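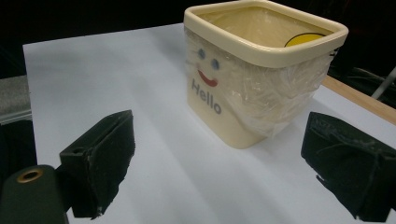
Asnakech Endale wrote to tell me that anyone who rings her doorbell without texting first is, as far as she's concerned, either selling something or on fire. She'd read my little aside last month about missing the days when people just came over, and she wasn't having it. Her house, her evening, her sweatpants. If I want to see her I can pick a time like a grown-up.

Search this site Enter keywords Go

April 26, 2023
By Lourenço Leitão

Okay, fair! I laughed, and then I stewed over it for a whole weekend, and now you all have to read the result. I still think we should drop in on each other more. I think it more than I did before she wrote, which is probably not what she was hoping for.

I grew up on Prundel Street in Curnemden, in a row house with a side door that stuck, and the side door was where people came in. My mother's friends, my father's brother, the Aydoğan kids from across the way, a man who fixed our furnace once and then kept stopping by for years (I never did learn his first name). They'd sit in the kitchen. Sometimes they stayed through supper and sometimes they stayed long enough to complain about parking. My mother would keep right on peeling potatoes the entire time, and if you sat there too long you got handed a peeler.

Nothing was special about any of it. The floor was sticky, the radio was on, somebody was in a bad mood. I knew which of the neighbors was out of work and which one was fighting with her sister, because they came in and said so.

Now think about how you see your friends. Mine goes like this: somebody says we should get together, somebody else says yes yes yes, and then the calendars come out. Last year it took 4 of us from the end of August until almost Thanksgiving to find one free dinner. By the time it came around it had turned into An Event. I cleaned behind the toilet. I bought the good walnut bread from Adamska, which costs what a shirt used to cost, and I roasted something with a rub on it. Everybody stayed 4 hours and we caught up, meaning we took turns giving a report. Job, kids, knees, parents. It was nice. I was wiped out for two days, and at the door we all said let's not wait so long next time, and guess what.

I don't think that's friendship going badly, exactly, but it's friendship with all the boring parts taken out, and I like the boring parts. I want to know what your kitchen looks like when you haven't cleaned it. I want to sit there while you look for the scissors. The things people really need to say tend to come out in minute thirty-something of talking about nothing, and a scheduled dinner doesn't have a lot of nothing in it.

Asnakech's best point (she had several, it was a long email) was that my happy kitchen ran on my mother. She's right. Somebody had to be home, and it was her, and nobody asked if she felt like company. I called her up and asked, 21 years after she moved out of that house. She said some days she'd see a certain person coming up the walk and go stand in the pantry with the light off. My own mother! In the pantry! But she also said that the place she lives in now is lovely and quiet and she doesn't know the names of the people through the wall, and that she'd take the pantry back.

So I'm not asking for a total free-for-all. I think you should be allowed to not answer your door. That used to be part of the deal, and I'd argue it was the best part: you knocked, nothing happened, you went home, and you didn't take it personally. Now an unanswered text sits there with the time on it and everybody's feelings get involved. A knock doesn't keep records.

And if someone does open up, lower the bar. Crackers are fine. Tap water is fine, in whatever's clean. Leave the laundry on the chair and I'll sit on the other chair. Stay half an hour and go home, and if I look tired, stay ten minutes.

I've been trying it. I've knocked on 2 doors so far this spring. One was answered by a teenager who looked at me as if I'd come by horse. The other was an old friend from my bowling days, who said what's wrong, who died, and then let me in, and we sat on his back steps and talked about gutters until it got cold. He came by my place the week after. I was out, as it happens, and he left a note in the door that said "you weren't home, your gutters are terrible."

Asnakech, I'm not coming over. But I'm usually in after supper, and the side door is the one that works.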